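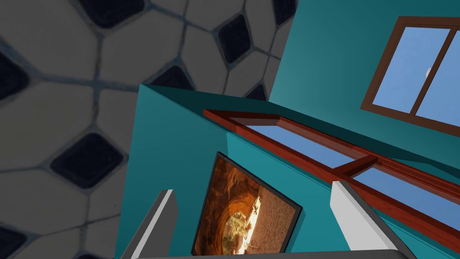
Ryszard Sadowski wrote under my July post that a wrist view on its own will never tell an arm where it is in a room, and that anyone selling a method on that basis is selling hope. I said I'd give it a proper go before arguing with him. So I bought a seat of Velleo, which is Hukent's simulator pack, mostly because it comes with Gruleck built in, and Gruleck is the wrist-only training method that set the whole argument off.

Review: Velleo with the Gruleck method, November 2020

A quick word on what you get. Velleo is a set of simulated rooms with an arm in them, plus a recorder, plus a training script. Gruleck is the clever bit. It takes the view from the hand during a demonstration and makes the policy guess, from that view alone, how far the hand has turned since the last one. No overhead view, no depth. The idea is that if it has to keep track of its own turning, it'll stop panicking every time the world goes sideways. Anyone who has trained from a wrist view knows the panic I mean! Tilt the hand a bit and what used to be a nice level wall is a slope with a window sliding off the side, and your poor policy has never seen such a thing in its life.

I did the lot on my own desktop over a few evenings. Fifty demonstrations of a reach-and-turn task, recorded with the mouse (more on the mouse later, grrr), and then three training runs from different seeds so I couldn't fool myself with one lucky one.

Setting up

Easier than I expected. The installer asks where you want things and then puts them there. The rooms load quickly and the recorder is one button. My only real moan at this stage is the manual, which is written for someone who already owns the last version and keeps telling me that things have "moved". Moved from where? I found the setting for the hand view in a tab called Extras, which is a daft place for the one thing this method depends on.

The rooms

I like them a lot. They're plain, but they're plain with landmarks, and that matters more than shiny surfaces for this sort of work. I did most of my runs in the teal room, the one with the dark diamonds set among the pale tiles and the picture of a rocky tunnel on the wall. It's a good test. All those repeating tiles could send a matching method completely round the bend, and the tunnel picture gives it one warm orange patch to hang on to when the rest is teal, teal and more teal.

What I'd change is the lighting, which is very even wherever you go. My own workbench has a lamp at one end and gloom at the other, and I'd have liked a slider to make things worse.

Does the method work?

Better than Ryszard thinks, not as well as the Hukent blurb made me hope. With Gruleck switched on, my arm finished the task in 57 per cent of tries, taken over all three runs. With it switched off, same demonstrations, same everything, I got 53. So there's a gap, and it went the right way, but I wouldn't put money on a gap that size with so few runs behind it. I'd want a lot more seeds before I got excited, and my electricity bill would rather I didn't.

The bit I did find interesting was in the playback. Without Gruleck, the failures tended to come early: the hand tipped over, the view went diagonal, and the arm dithered on the spot until time ran out. With it, the arm mostly carried on through the tipping and then missed at the end, usually by closing too soon. That's a different sort of mistake and, to my mind, a much nicer one to have, as I can fix a late miss with a few extra demonstrations of the last stretch. Dithering I've never known how to fix.

I also tried hiding the tunnel picture, just to be mean. Velleo lets you swap any wall hanging for blank wall, two clicks, lovely feature. The turning guesses got noticeably shakier and I ended up putting it back. I haven't scored that properly, so take it as an impression and no more. It does make me wonder how the method would get on in a real kitchen with bare walls, and the manual is very quiet on the matter.
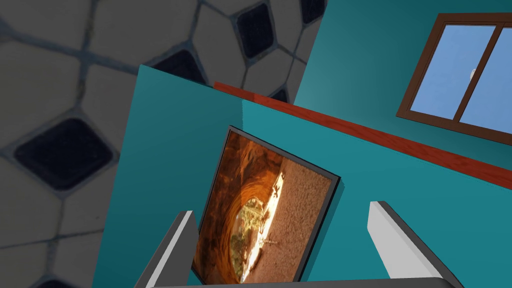 Niggles

The mouse. Turning a wrist with a mouse is like buttering toast with a spade, and I'm sure some of my demonstrations were rubbish for that reason alone. There's a menu entry for other controllers but mine never showed up in it, and support took four days to tell me to restart.

The playback window forgets its size each time you open it. The training script prints a progress bar that reaches the end and then sits there for ages doing something it won't talk about. And when you export a run, the hand view is saved separately from the arm positions, so you have to line them up yourself. For a method built on matching what the hand sees to how the hand turned, that's a bit rich.

Who should buy it

If you already work from wrist views and you're fed up with dithering, I'd say yes, get a single seat and try Gruleck on your own task. The room editor is worth having on its own. If you've got an overhead view that works, I can't see what this would add.

Ryszard, I owe you half a point. It does lean on landmarks, more than I'd like. But it knew which way it was turning far more often than you said it would, and I'm happy to send you the runs if you fancy picking holes in them. Next up I'm going to record a fresh set with a proper controller, assuming Velleo ever notices I've plugged one in.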